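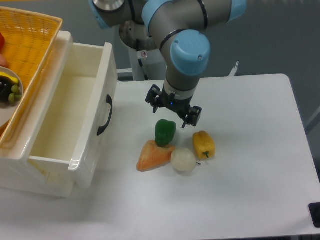

# 食品サンプル野菜セット「Stulia」

食べられません。最初に書いておきます。商品名の下に書き、箱にも書き、同梱の紙にも書いていますが、それでも年に何件か「甘みはありますか」というお問い合わせをいただきます。甘みはありません。

Stulia は、緑のピーマン、にんじん、玉ねぎ、黄パプリカの4点からなる模型野菜のセットです。ままごと、店舗の陳列、料理教室の説明用、冷蔵庫に何も入っていないときの見栄張りなど、用途はお任せします。

## それぞれの野菜について

**緑のピーマン**
つやがあり、でこぼこしています。発売前の社内検討で「もっと整った形に」という意見が出ましたが、整ったピーマンは置物にしか見えなかったので却下されました。

**にんじん**
一本丸ごとではなく、くさび形に切った一片です。「欠けている」という返品のご相談がありますが、初めからこの形です。表面には凹凸をつけてあります。残りの部分の行方は、当店でもわかりません。

**玉ねぎ**
白っぽい丸形で、細く黒っぽい根の先がついています。根は引っぱらないでください。引っぱりたくなる形なのは承知しています。切っても涙は出ませんが、切ると保証の対象外です。

**黄パプリカ**
短い緑のヘタつき。立てるより横に寝かせたほうが落ち着きます。セットの中でいちばん先に家族に持ち去られる品です。

## 仕様

| 項目 | 内容 |
|---|---|
| 品番 | 330 |
| 内容 | 模型野菜4点 |
| 価格 | 2,165円(税込) |
| 対象年齢 | 36か月以上 |
| 送料 | 3,000円以上のご注文で無料 |

送料無料まであと少し足りないことは、値段を決めたあとで気づきました。わざとではありません。

果物も欲しい方には、姉妹品の「Pilow」があります。こちらは皿に盛って使う方が多く、ぶどうは黒と緑、それに黄色いバナナが入っています。野菜と果物を同じかごに入れても傷みません。どちらも最初から新鮮ではないからです。

## 置き方と片づけ

白い天板の上がいちばん色が映えます。緑、橙、白、黄と並べるだけで、料理をする家らしくなります。料理をするかどうかは別の話です。

使い終わったら、引き出しに放り込んでください。ふた付きの箱や仕切りは付属しません。以前は布袋をつけていましたが、袋だけなくなったというご連絡が続いたのでやめました。果物のほうは、編み目のあるかごに入れて引き出し収納の上に置いておくと、場所を取らずに済みます。

## お手入れ

- 水を含ませて固く絞った布で拭いてください。
- 煮る、炒める、電子レンジにかける、はいずれもご遠慮ください。
- 食洗機も不可です。
- 直射日光の当たる窓辺に長く置くと色が抜けます。特に黄パプリカ。

## よくいただくお問い合わせ

**単品では買えますか。**
玉ねぎのみ、単品販売があります。玉ねぎだけ欲しいという方が思いのほか多く、理由は聞かないことにしています。

**本物の野菜と並べても見分けがつきますか。**
持てばわかります。離れた棚の上なら、来客の何人かはだませるはずです。夕食の支度中に混ぜるのはおやめください。

**4月に買ったものと玉ねぎの色が少し違います。**
塗料を変えました。以前のほうがよかったというお声も届いていますが、古い塗料はもう残っていません。

**ラッピングはできますか。**
無地の紙で包みます。中身を当てる遊びには向きません。

## 販売について

企画は Chettiar、販売は Jornetti オンライン店です。ご注文から発送まで、通常は三営業日ほどいただきます。在庫がなくなった場合は、このページに入荷予定を載せます。載っていないときは、こちらにもまだわかっていません。

最終更新:2025年5月30日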